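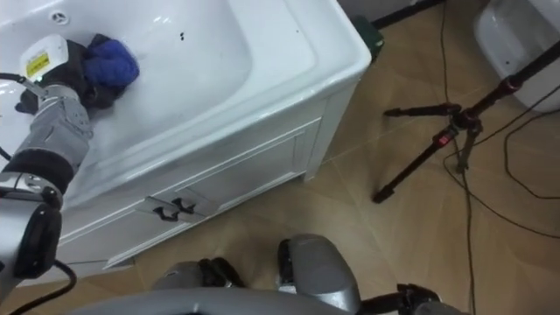 So I finally made it to the open day at the Donidari concert hall in Pokow, and I'm still buzzing! I drove over with my sister, who only came for the cake (fair enough, it was good cake), and we got there just in time for the backstage tour.

Our guide was Tarık Tokgöz, who plays viola in the Iston Quartet and clearly loves the place. He took us up to the organ loft first, then down through the instrument store, where they keep a whole rack of cellos on loan to students. The hall seats 400, and he let us stand on the stage and clap to hear the echo. I clapped way too long.

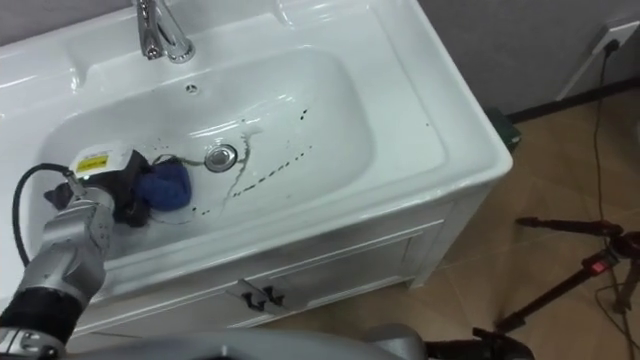 After lunch the quartet rehearsed a slow movement with the doors open, and 70 or 80 of us sat wherever we liked. I picked the back row of the balcony and could still hear the second violinist turning her pages. They stopped twice to argue over one chord, very politely, and I loved that part more than the playing.

My sister now wants tickets for the Russo series next June. The parking lot was a nightmare, by the way, so take the bus.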